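Filed under: Bench Notes / Data Gathering

June 5, 2024. Back in the big hall with the hand-held grippers, and I do love these days even when my wrist doesn't. Started at the counter by the microwave, doing grasps on the round golden one, upright between both fingers.

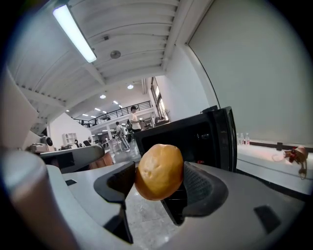 Lerato Ngubane, data collection lead

I want more of these with lumpy surfaces before July, please, and slower approaches (I rush, I know I rush!). Erdal thinks we should keep the episodes where somebody walks by behind, and I've come round to that, so don't throw them out when trimming.

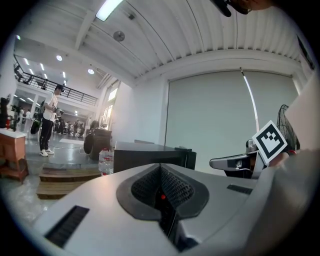
Lerato Ngubane, data collection lead

Marker on the far finger is tilted in this one, so check the tracking for that stretch before it goes into the Rojanasak set. Total is 41 episodes, 9 of them flagged. Unathi, could you look at the flagged ones first? Still need to ask Pierina about the labels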